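**Progress report to the Biren fund: Gindus laundry kit trial, November**

Dear Melaniia,

It has been a good month, and I'm glad to have something better than delivery dates to write about. When we last reported, the Gindus kit was still in crates and we were arguing with the building about outlets. It is now up and running in our practice laundry, the staff have stopped calling it "the arm," and we have enough hours on it to start saying what we think.

**Where we are**

You funded us to find out whether a small laundry, the kind that serves a care home or a student residence, could use an off-the-shelf arm and gripper kit to load and unload ordinary machines. We promised to judge the kit as a buyer would. That means setup time, training time, what it can handle, what it can't, and how good the support is when something goes wrong.

Setup took 3 days against the one day in the Irside brochure. Most of that went on leveling the base and teaching the arm where the machines are. The teaching is done by hand: you hold the arm, move it to the drum opening, press a button, and repeat. I expected to hate this part and I loved it! Oksana Hordiienko picked it up in an afternoon with only the printed guide, and she has since rewritten two pages of the guide, which Irside has asked if they can keep.

**Unloading the dryer**

Unloading is where the kit shines. We asked for the gripper with the jointed fingers in place of the cheaper two-jaw one, and I'd make the same choice again tomorrow. Knit fabrics, which slid straight out of the two-jaw gripper at the Bagheri demonstration, come out in decent handfuls. Our target for this stage was 39 full unloads, and we reached it on a Saturday with the afternoon to spare. In all but 9 of them the arm finished without a person stepping in.

Those 9 are worth a closer look, as they fall into a pattern. Small light items stay high in the drum or cling to the back wall, and the arm takes the big dark heap first, decides the drum is clear, and stops. Dark clothes are a problem of their own. Against a steel drum they show up well enough, but one navy sweatshirt on top of another reads as a single lump, so the arm goes for the middle and lifts far more than it can carry through the opening. Mixed loads are harder than loads of towels, and we have deliberately kept running mixed loads. That's what real people wash. 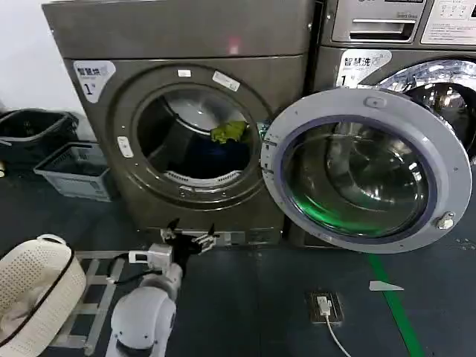

Nazar Kravets thinks we are too forgiving about the door. In his view a kit sold for unattended use has to open and close the machine itself, every time, and until it does he would count any run that starts with a person opening the door as half a run. He would also like to see the sock problem solved before we spend another hour on speed.

I agree with him about the socks and have some sympathy about the door. The latch side is fine. Swinging the door all the way back is the trouble, as the arm has to let go partway and push from the other side, and on a heavy door it sometimes gives up short. For this stage we scored the door separately from the unload, so the total above covers unloading only. Next month they will be scored together as well, and you'll get both figures.

**Loading the washer**

We are earlier in the work here. Getting clothes from a basket into the drum goes nicely when the basket stands where it was taught, and badly when someone has nudged it with a foot. Irside sells floor markers for this. We're trying plain colored tape first, and so far I can't see why anyone would pay for the markers.

Detergent is out of scope. The kit can pull a drawer open (great fun to watch) but it can't pour, and we would rather say so plainly than show you a clever video.

**Support**

Very good so far. Faizal Lubis at Irside answers within the day, usually with a file we can load straight away. His last update fixed a habit the arm had of pausing for ages before each reach, and the whole job feels different now – you stop wanting to help it along. The one weak spot is spare parts. A replacement finger pad took longer to arrive than the kit itself, and any buyer should order a set at the start.

**Money**

We have spent 2,000 this period, all on the finger pads, the longer cable set and a second emergency stop. This is inside the equipment line and we are not asking to move anything between lines.

**Next month**

- Door and unload scored as one job, alongside the separate scores
- A second look into the drum before the arm decides it is finished
- Loading from a basket that has been moved a little on purpose
- Two sessions with Olaia Sarmiento's evening staff, who have never touched the kit, to see how the teaching step goes with newcomers

I would especially like you to come to one of those sessions if you can. Evenings after six suit us best, and the machines are free then. I'll send the score sheets separately once Oksana has checked them.

With thanks and best wishes from all of us on the trial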